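Reading Travel Copy, Session 3: The Old Town of Flollard

The guide leaflet says the bell tower has 198 steps and "unrivaled" views. The first claim can be checked. The second can't, and most of the leaflet is written like the second.

Look at what it says on age. The cloister is "400 years old" on the front and "medieval" on the back. Both can't be right. My guess is that the writer copied an older guide for one side and a hotel brochure for the other.
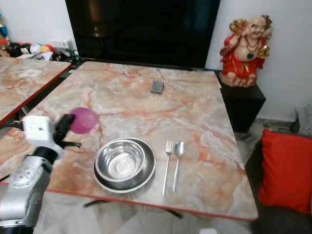
Modupe Obi objected that visitors don't care about dates, they want to know whether the walk up is worth the heat, and a leaflet that gets them to the gate has done its job. Fair enough - but then why print dates at all?

The "legend of the weeping mason" deserves the same treatment. It is missing from every guide before the Tarnis edition, and after that everyone repeats it. Four guides copying one source still make one source.

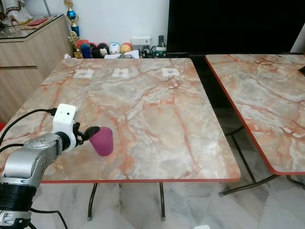 For next time

Read the Statano walking tour, 20 pages. Mark each sentence you could check on foot, and each one you would have to take on trust. Bring the pages with you.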